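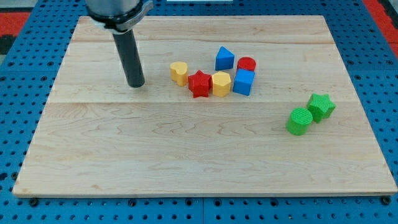
Catalog Supplement No. 9, p. 30

Pritance Tabletop Sundial Kit

The Pritance is a working horizontal sundial in kit form, made for classroom units and museum workshops on the history of timekeeping. It follows the layout used by instrument makers in the 1600s, with hour lines cut for the buyer's own latitude. Please give the town or ZIP code when ordering - dials cut for the wrong latitude can't be exchanged.

In the box
Brass dial plate, engraved with hour and half-hour lines
Gnomon with 2 mounting screws
Small compass
Printed table for the equation of time
Booklet, 30 pages

The booklet was written by the Greken workshop and covers how monastery and university astronomers set their dials, why solar time and clock time drift apart, and how to work out true north without a compass. It has 3 activities with blank record sheets, which may be copied for use in one school or museum. The longest activity needs readings from a full sunny day. November is a good month for it, as the gap between sundial and clock is near its largest.

Assembly takes one class period. A small Phillips screwdriver is needed and is not included. Brass will darken outdoors. Wipe with a dry cloth and bring the dial in before frost.

Suitable for ages 9 and up, with an adult on hand for the gnomon, which has a fairly sharp upper edge.

Also in this series
Zastau paper astrolabe, sold flat in packs of 30
Maeng pendulum set, with stand and two bobs

Spare gnomons and compasses can be ordered separately. Older kits with the round plate take a different screw - ask before ordering.

Page updated Jan 3, 2022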